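Budgeting for a second bin picking station – what did you forget to include?

Asked by Hanne Nieminen

Hi all! We have one picking station up and running and I've been told to put together a budget for a second one by the end of September. I wasn't here when the first was bought, so I only have a folder of invoices, and half of those are for "sundries" (thanks, whoever that was). The arm and gripper are easy enough, I've got a quote from Conico for both. It's everything else that worries me. At the moment my list says bins, table, clamps, cables and a pile of test objects, with 300 euros against the lot, and I have a nasty feeling that's silly.

We do mixed picking from one bin to another, toys and kitchen bits and plastic food mostly. Do I buy the same bins again or go for something tougher? And how many spares?

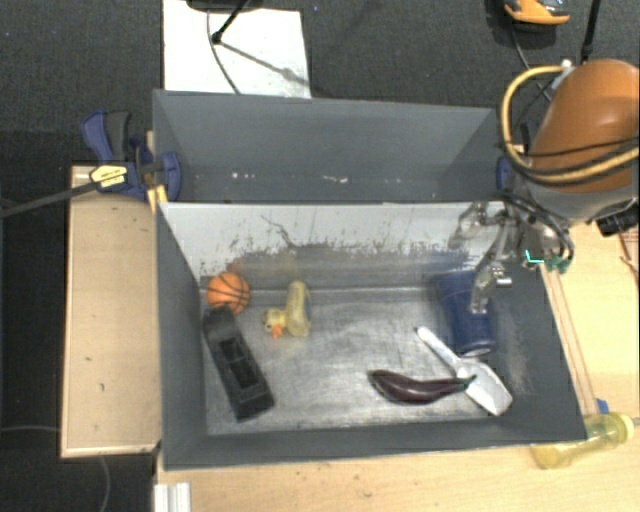

I'd also like to know if people put a line in for gripper fingers in the first year or just wait until one goes. My boss likes a number for everything, so "it depends" won't get me very far!

2 answers

Santeri Seppälä
Accepted answer

300 won't do it, sorry. I did this same exercise last year and our clamps and bins came to 255 before I'd bought a single thing to put in them. Then the table, then cable ties and hose clips and a longer air hose, and I was back asking for more money by spring, which was not a fun chat.

What I'd do:

Bins – buy the same ones, all in one order. Even a slightly different depth means redoing your limits. I'd get 5 for one station, so two in use and 3 on the shelf. The insides get scraped to bits and ours went from smart to shabby in a couple of months, but a scruffy bin still works fine so don't swap them for looks. We only bin ours (ha) when a wall starts to bow.

Clamps – get decent ones and don't count on borrowing from the workshop. They will want them back.

Objects – buy doubles of anything you care about. Shops change their toy ranges all the time, and the new rubber duck is never quite the same size as the old one. Cups and scoops are cheap, so get a few extra while you're there.

Fingers – yes, put a line in! One full spare set, from day one. Ours took almost a month to arrive from Weswood and the whole station sat there waiting. If your boss wants a number, ask for the price of a set along with the arm quote and use that.

Oh, and ask Conico if delivery is in the quote. It wasn't in mine.

Ulla Tuominen

Agree with most of that but I wouldn't bother with so many bins. We've got by on one spare per station. Depends how hard you press down I suppose (I know, you said no "it depends").

Do check your floor space before you order anything. We measured for the table and forgot that somebody has to stand next to it and get round the back.

Comments

Hanne Nieminen: This is brilliant, thank you both. Fingers and delivery are going in tonight. Santeri, did you get a discount for ordering the bins together?

Santeri Seppälä: A tiny one. Ask for it anyway.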